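Control Network Isolation Inspection – Checklist with Comments
Site: Ukon pumping station, control building
Inspecting contractor: Demard
Checklist revision: 2
Report reference: 3224
Inspection date: 19/01/2022

Scope

The inspection covers the station's ability to keep pumping with its outside network links cut, on instruction from the utility or after a suspected intrusion by a state or criminal actor. Business email, billing and the public website are excluded. Findings are graded Pass, Pass with comment, Fail, or Not tested.

Section 1. Boundary and external links

1.1 All links leaving the control network shown on the current drawing
Pass with comment. The drawing shows the main fiber link and the radio link to the Filtberg reservoir. The dial-up modem in the telemetry cabinet is disconnected but still mounted, and is not shown. Remove the modem or add it to the drawing.

1.2 One-way gateway installed and passing traffic outward only
Pass. The Bahrami gateway sends process data to the reporting server. Test traffic sent from the business side was not seen on the control side.

1.3 Firewall rule set reviewed within the last year
Fail. Last recorded review was in June, two years before the current rule set was loaded. The rule set holds 117 entries, of which 27 have no owner or stated purpose. Entries without an owner are to be disabled one at a time, each with a day of monitoring before the next.

1.4 Vendor remote access off by default
Pass with comment. The access switch is off and its state is shown on the operator display. The key was found in the switch. Key to be held by the shift lead and signed out.

1.5 Written authority to disconnect
Pass. The duty operator can cut external links without prior approval. The instruction is posted at the console and states who must be told afterward.

Section 2. Manual operation

2.1 Pumps can be started and stopped from local panels
Pass. Tested on the standby pump only. Duty pumps were not interrupted.

2.2 Local level and pressure gauges readable
Pass with comment. The suction pressure gauge on the standby pump reads low against the transmitter. Calibrate the gauge. In manual operation it is the only reading available at that panel.

2.3 Printed operating procedures at each panel
Fail. The procedure at the booster panel refers to a valve that has been replaced. The correct version exists on the file server, which would be out of reach under the conditions the printed copy is meant for.

2.4 Voice contact with Filtberg without the station network
Pass. Handheld radio checked in both directions.

2.5 Last full manual exercise
Not tested. The log records an exercise but gives no start or end time. Comment: a full shift is the recommended minimum. Short exercises do not show whether staffing is adequate.

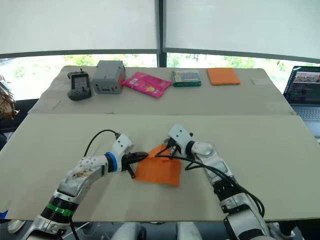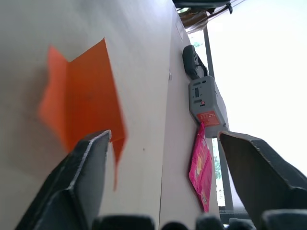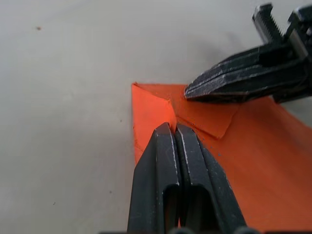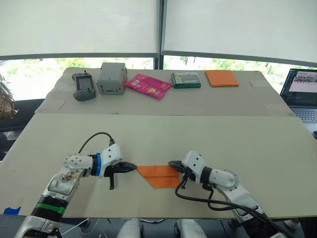 Section 3. Cabling, labels and disconnect points

Item 3.1 requires that every external link have a physical disconnect point that an operator can find and use without a drawing. The fiber patch panel meets this. The radio link does not: its connector is behind the power supply shelf, and the label faces the wall. Printed tags alone are not accepted at disconnect points. A solid color marking around the cable or housing is also required, large enough to be picked out before the text can be read. The green band and the blue ring on the left arm in the first and fourth pictures are markings of a suitable kind, since each goes around the part and contrasts with what is next to it. Control network cables at Ukon should be banded in one color and outside links in another, with the color key posted inside the cabinet door. Adhesive dots, as now used on the patch panel, should be replaced.

3.1 Disconnect points accessible and marked
Fail, radio link only. See above.

3.2 Unused switch ports disabled in configuration
Pass. Configuration compared with the physical ports.

3.3 Cabinets locked and opening recorded
Pass with comment. Door contacts work, but the events are stored on the business network. Keep a second copy on the local logger.

3.4 No equipment connected to both networks
Pass. The maintenance laptop was checked and its wireless adapter is disabled in firmware.

Section 4. Backup and recovery

4.1 Controller programs backed up offline
Pass. Copies are held in the station safe and at Filtberg.

4.2 Backups compared with running programs
Fail. The chlorine dosing controller differs from its stored copy in a timer value. The running value is believed correct. Confirm with process engineering before overwriting either one.

4.3 Restore tested on spare hardware
Not tested. No spare controller was on site. One is reported to be on order.

4.4 Logs kept long enough for investigation
Pass with comment. Firewall logs overwrite after about a month. Quiet access to utility networks has often gone unnoticed for far longer than that – retention of a year is recommended, and storage for it is already installed.

4.5 Clock source independent of outside links
Pass. The local receiver holds time with the fiber link disconnected.

Follow-up

Items graded Fail require a written response from the station before the next inspection. Item 1.3 may be closed in stages. Item 2.3 should be closed first, as it needs only a printer and a signature from operations. Items graded Not tested carry over to the next visit with the same numbers. Demard will reinspect 3.1 on site. The remaining items can be closed on documents.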